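ネイル施術記録票の様式を統一、スキルモント・ネイル協議会が4月から運用へ
2023年2月6日
広報室

スキルモント・ネイル協議会は、加盟サロンで使用するジェルネイル施術記録票の様式を統一し、本年4月から運用を開始すると発表した。対象となる加盟サロンはほぼ400店である。これまで記録の方法は各店の裁量に委ねられており、使用したベースジェルの品名、硬化に用いたライトの機種、照射の回数などの記載がそろわず、利用者が店を移った場合や、施術後に爪や皮膚の違和感を訴えた場合の照会に時間を要していた。

新様式は、昨年12月に3地区で実施した試行の結果を踏まえてまとめられた。試行には施術者399名が参加し、協議会事務局に提出された記録票は908枚であった。事務局はこれらを記入漏れの有無、記入欄の過不足、記入に要した手間の三点から点検し、当初案にあった項目の一部を統合した。

統一様式は表裏一枚で、表面に利用者への事前確認事項、裏面に施術内容を記入する。事前確認事項には、過去にジェル、アクリル、接着剤等でかゆみ、赤み、腫れが生じた経験の有無、現在の爪の状態、前回の除去を行った時期と方法が含まれる。施術内容の欄では、プレパレーションに用いた材料、ベース、カラー、トップの各品名と色番、塗布の層数、層ごとの照射条件を記す。アートを施した場合の図案については任意記入とし、余白に略図を描くことを妨げない。

試行段階で最も意見が多かったのは、ベースとトップの製造元が異なる場合の記載である。当初案では製造元を一つだけ記入する形式であったため、複数の製品を組み合わせた施術では、どの層にどの製品を用いたのかが後から判別できない例が見られた。新様式では各層に製造元の欄を設け、ライトについても製造元と機種を別に記すこととした。ライトの取替えや光源の交換を行った店は、その時期を店舗台帳に控えておくことが求められる。

また、ポリッシュのみの施術についても同じ記録票を用いることができる。この場合、照射条件の欄は斜線とし、乾燥を促す製品を用いたときは品名を備考に書き入れる。フットの施術は手の記録票とは別に一枚を起こす。両手で異なる製品を使用した場合は、左右の別を明記する。

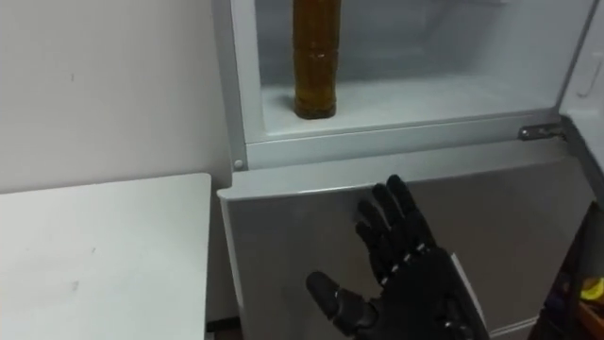 千葉ちはる氏からは、様式の統一そのものには賛成であるが、閉店間際や繁忙期に裏面まで書き切れるかどうかが現場の心配事であり、色番の書き方に略記を認めてほしいとの意見が寄せられた。同氏はあわせて、常連の利用者について毎回同じ事前確認を口頭で繰り返すと形だけのやり取りになりやすいとし、前回からの変更の有無を尋ねる欄を最初に置くよう求めている。

協議会はこの意見を受け、色番については製造元が公表している略号に限り使用を認めることとした。店独自の呼び名や、見本帳に付した番号のみの記載は認めない。事前確認事項については、初回用の欄の上に「前回からの変更」欄を新設した。ただし、変更がない場合であっても確認を行った旨の署名は省略できない。

記録票の保管は各サロンの責任において行う。保管期間は最後の施術から起算し、詳細は3月に配布する運用要領で示す。紙で保管する場合は施錠できる場所に置くものとし、電子的に保管する場合は閲覧できる者を店舗ごとに定める。利用者本人から写しの交付を求められたときは、これに応じなければならない。本人以外からの照会については、家族であっても本人の同意を確認したうえで対応する。

電子版の様式は、施術予約システムを提供するザルトンが作成を担当する。同社のシステムを導入していない店も、協議会の会員ページから入力用の様式を取得することができる。紙の様式は事務局で印刷し、初回分を無償で送付する。追加分の申込方法は会員ページに掲載する。旧来の記録票が手元に残っている店は、6月末まで併用して差し支えないが、初めて来店した利用者については4月の運用開始時から新様式を用いるものとする。

製品情報の提供については、ネイル用品を取り扱うヴィタリアおよびグリムショーの両社が協力する。両社は、現在販売しているジェル製品の品名、色番、対応するライトの一覧を事務局に提出し、改廃があった場合には速やかに通知する。協議会は一覧を会員ページに掲載するが、特定の製品の使用を推奨するものではない。一覧にない製品についても、記録票への記載は同様に必要となる。

ヴィタリアのデクラン・プライヤー氏は発表に際し、「廃番となった色の情報も当面は一覧に残す。過去の記録票を読み返したときに、品名から成分表示までたどれる状態を保ちたい」と述べた。廃番品の掲載をいつまで続けるかは、両社と事務局との間で協議中である。

運用の開始に先立ち、協議会は加盟サロンを対象とした説明会を3月中に開催する。説明会では、記入例を用いた演習のほか、爪周囲の皮膚にジェルが付着したまま硬化した場合の記録の仕方、施術の途中で中止した場合の扱い、利用者が事前確認への回答を控えた場合の対応を取り上げる。講師はティルウォルク・ギデイ氏とドウカン・コジャバシュ氏が務める。説明会に出席できない店には、後日、録画と配布資料を提供する。
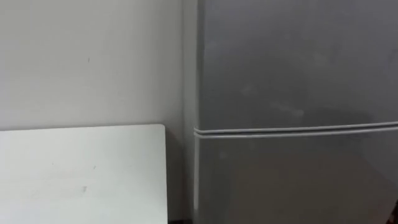

施術を途中で中止した場合の扱いは、試行でも判断が分かれた項目である。提出された記録票の中には、中止に至った時点で記入を終えたものと、中止後の除去の手順まで記入したものとが混在していた。新様式の運用では、中止の理由、その時点までに塗布した層、除去の有無と方法を記入し、利用者に伝えた内容を備考に残すこととする。痛みや熱感の訴えによる中止であれば、どの層の照射中であったかを必ず記す。

協議会は、記録票が診断に代わるものではないことを改めて周知する方針である。爪の変色、剥離、皮膚の炎症などが認められる場合、施術者が原因を推定して記録票に書き込むことは避け、見たままの状態と本人の申し出を分けて記入する。医療機関の受診を勧めた場合は、その旨のみを残す。試行で集まった記録票には、施術者の見立てと利用者の言葉が同じ行に書かれ、区別のつかないものが含まれていたため、裏面下部の記入欄を二段に改めた。

サロンで学ぶ研修生の扱いも運用要領で定める。研修生が施術の一部を担当したときは、担当した工程と指導にあたった施術者の氏名を併記する。研修生同士の練習や、見本チップへの塗布については記録票の作成を要しない。一方、協力者の自爪に施術を行う練習会では、料金の有無にかかわらず記録票を作成する。

ダーシー・ギルクリスト氏は協議会の取りまとめにあたり、「様式は一度決めて終わるものではない。記入しにくい箇所は使いながら申し出てもらい、秋に見直しの場を設ける」と説明している。見直しにあたっては、試行に参加しなかった地区からも意見を募る。記入項目を増やす提案については、既存の項目との統合が可能かどうかを先に検討する。

なお、新様式への移行に伴う加盟会費の変更はない。出張施術のみを行う会員についても運用の対象に含まれるが、保管場所に関する定めは別途通知する。イベント会場などで短時間の施術を行う場合は、表面の事前確認事項を省略せず、裏面については簡易版の使用を認める。簡易版は紙のみの提供となり、会場ごとに責任者がまとめて保管する。

説明会の日程および会場は、決定し次第、会員ページに掲載する。出席の申込みは一店につき一回とし、複数名で参加する場合は代表者が取りまとめて行う。様式の見本は本日から会員ページで閲覧できる。記入方法に関する問い合わせは事務局が書面または会員ページの専用欄で受け付け、回答のうち共通性の高いものは運用要領の付録に収める。

関連資料
施術記録票(統一様式)見本 表面・裏面
イベント用簡易版 見本
旧様式からの移行に関する案内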